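**Tonen wants a second robot cell. The sums are thin.**

Tonen will ask its board in August for money to buy a second two-armed robot from Brinberg, for clearing and wiping tables.

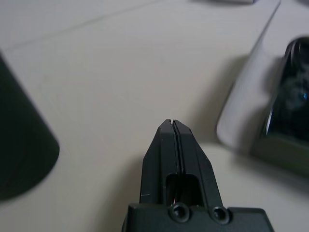

*1 min read*

The plan rests on a trial of 12 tasks. Kojo Quaye, who wrote the bid, says the machine could pay for itself in five years. His paper allows nothing for spare fingers, and training gets one line.

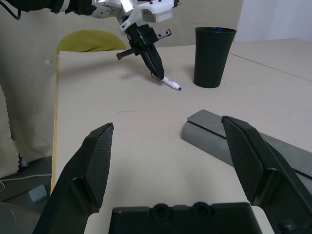 *A gripper beside a white marker pen and a black cup.*

Laurinda Sampaio, who runs purchasing, has asked for a price from Canpolat as well. "We have one quote and a lot of hope," she said. Brinberg's service contract lasts eight months, and the renewal price is left blank.

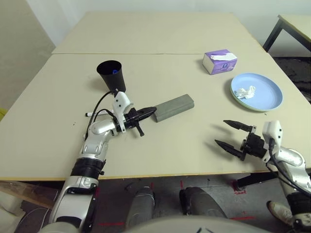
Wiping up is the job the bid leans on most, yet it doesn't say how long a person takes to do the same work. Quaye says those figures will follow.

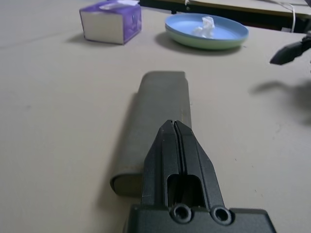 Sampaio wants them before the board meets. She also wants to know who pays if the 200-hour service check turns up a worn joint. Brinberg has yet to reply.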